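Breltard March Planner: Set-Up Guide
Section 4. Registering a Demonstration Route
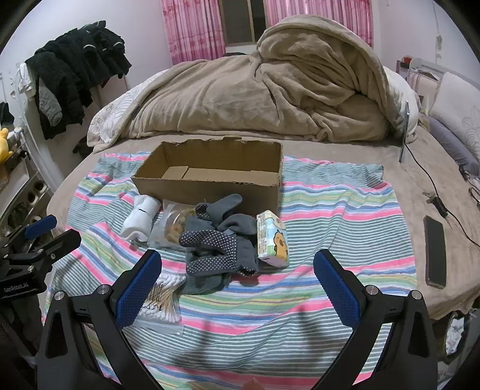
Open cardboard box on a striped cloth.

Before you begin

Section 4 assumes you have an organizer account, a reason to be annoyed with the government, and a route. The software can help with the first and the third. If you have not yet created an account, go back to Section 2. If you have created several by accident, see Section 9, where you will find company.

You will need:
The name and phone number of the lead organizer
The name and phone number of a deputy, who must be a different human being
A start point, an end point, and a start time
The municipal form for your town (Lusta and Pumville are built in; everyone else uploads a PDF)

Creating the route

1. Sign in and choose New Event from the left-hand menu. Choose March, Rally, or Vigil. Choose March if anyone will be walking. A rally that wanders off down the street is a march, and the Pumville traffic office has strong feelings on the subject.

2. Enter a title. It appears on the permit, so keep the slogan for your banner. Titles are limited to 712 characters. Please do not treat this as a target.

3. Click the map to set your start point, then click each corner where the march will turn. The line snaps to the nearest street. If it snaps to a river, zoom in and try again.

4. Click Finish Route. Breltard calculates the walking time at parade speed, which is slower than you walk and a good deal slower than you think you walk.

Note: The walking time does not include speeches. Add these under Stops. The default length of a speech is 13 minutes. You may type in a smaller number, and the speaker may ignore it.

5. Review the yellow warnings. Yellow means the route passes a school, a hospital, or a tram line. You can still submit, but the town will probably call you.

6. Resolve the red warnings. Red means the route crosses another registered event. Use Message Organizer to reach the other group. In November two Lusta groups with opposite views on the same bypass booked the same square for the same hour, and sorted it out in four messages, two of them polite.

Caution: Do not move a route after it has been submitted in order to pass a particular politician's house. The system logs the change, the town sees the log, and the politician is generally out.

Adding marshals

7. Open the Marshals tab and click Add. Enter a name and a cell phone number for each person. A march registered in Pumville needs at least 17 marshals once you tick Full Road Closure. Lusta leaves the number up to you.

8. Assign each marshal to a corner. Drag the name onto the map. If the name springs back to the list, that corner is full.

9. Click Send Invitations. Marshals show gray until they accept, then green. Gray marshals do not count toward the minimum, however enthusiastic they were in the bar.

Note: "Marshal" here means a person in a vest who points. It gives them no power to detain, search, or lecture anyone.

Submitting

10. Click Preview Permit and read it. Check the date in particular. The form uses month first, and a march planned for the fourth of the fifth has a way of arriving a month early.

11. Click Submit to Town. You will receive a reference number by email. Write it down somewhere that is not your phone, which will be at two percent by noon on the day.

12. Wait. The status changes from Sent to Under Review to Decided. Refreshing the page does not speed this up — we have checked the logs, and many of you have tested it thoroughly.

If the town refuses

A refusal comes with a reason code. Code 17 (incomplete contact details) is the most common and usually means the deputy's number is the same as the lead's. Correct it and click Resubmit. You keep your place in the line.

For any other code, click Request Hearing and choose a slot. Breltard fills in the appeal form from your event record. It does not write the argument for you. Keep the argument to one page, and leave the capital letters to the headings.

Canceling

Open the event and choose Cancel. Everyone on the Marshals tab gets a text. Your supporters do not, as the software has no idea who they are, which we consider a feature. You will need to tell them yourself.

Section text: Beverley Pryor and Brodie Halliday
Last revised Jul 30, 2021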